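A table of pale wood, and what I keep in the pink box

When I moved to Nosholm in July, I owned one table. It was light wood, and I used it for breakfast, for letters and for mending my clothes. Now I have a separate room for work, but I still look first at the wood when I enter any room. 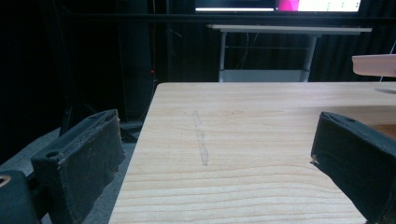
Pale wood is not difficult, only honest. Every mark stays on it. My neighbour Solveig Sundqvist taught me to wipe along the grain with a cloth that is almost dry, and to leave the small marks alone. I was sanding too much before – after 4 years my first table had a dip where I always put my cup.

The second thing I want to write about is small boxes. I used to have 10 of them, and in each one there were buttons, needles, coins and old keys together. Then I decided that a box should have one purpose and a lid that stays on it. A lid with hinges is best for me, as I lose the other kind. I also like pink, because I can find it quickly among brown and grey things.

My rule in the evening is simple. I open the box, take out what does not belong there, and close it again before I put it on the shelf.
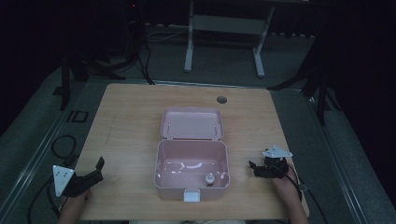

Should a small box be kept full?

I prefer to leave some space in it. When it is full, I push things in without looking, and then I must empty everything to find one needle.

Next I want to sort the drawer with the threads, which came with me from Tavmont and still has a knot as big as an egg.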